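Polling Place Inspection Checklist - Pandley Community Hall
County primary, April
Inspector: Sunita Uniyal
Precincts served: Gautam, Gilell East, Gilell West

OUTSIDE

Parking spaces marked for voters with disabilities: OK
Two spaces by the side door. Paint is worn but readable.

Path from parking to entrance: NEEDS WORK
One slab has lifted near the ramp. The hall manager has agreed to grind it down. Put a cone on it if that isn't done before voting starts.

Ramp and handrail: OK

Signs at street: NEEDS WORK
The arrow at the Asovano Road entrance sends people to the loading dock. Move it to the other side of the driveway.

No-campaigning line marked: OK
Measured from the main door. Last time two candidates for town supervisor had lawn signs inside the line. Judges should walk it at 5:30 a.m. and again at noon.

INSIDE

Doors open without force: OK
The inner door sticks a little. Prop it open.

Floor clear of cords and mats: NEEDS WORK
The scanner cord crosses the path to the exit. Use the outlet behind the stage steps, or tape the cord down for its full length.

Posted room capacity: 167
Fine for the expected line. If people are waiting outside in rain, bring them into the hallway before the main room.

Emergency exits unlocked and lit: OK
The rear exit sign has one bulb out. It can still be read from the check-in table.

Fire extinguisher tag current: OK

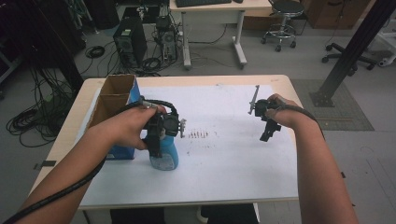 Voting booths, standing: OK
There are 15, all with working lights. Two have loose legs and should go against the wall.

Voting booth, seated height: OK
Turn it so the screen side doesn't face the line.

Ballot marking device: OK
Headphones and spare covers are in the gray case. Test the audio before opening.

SUPPLIES AND SECURITY

Ballots on hand: 1000
Turnout at this site was 378 in the last primary. No extra delivery is planned.

Ballot box seal numbers match log: OK

Storage room lock: NEEDS WORK
The key turns but the latch doesn't always catch. I pulled it open twice with the lock set. This has to be fixed or the equipment has to go somewhere else overnight. I have told the county office and am waiting for an answer.

Provisional ballot envelopes: OK

Phone numbers posted at judges' table: NEEDS WORK
The sheet still lists the old county clerk's line. Replace it.

RESULT

Approved with conditions. The lock and the lifted slab must be cleared before equipment is delivered. The other items can be handled by the judges during setup - please initial each one on the paper copy and leave it in the front pocket of the supply bin.

S. Uniyal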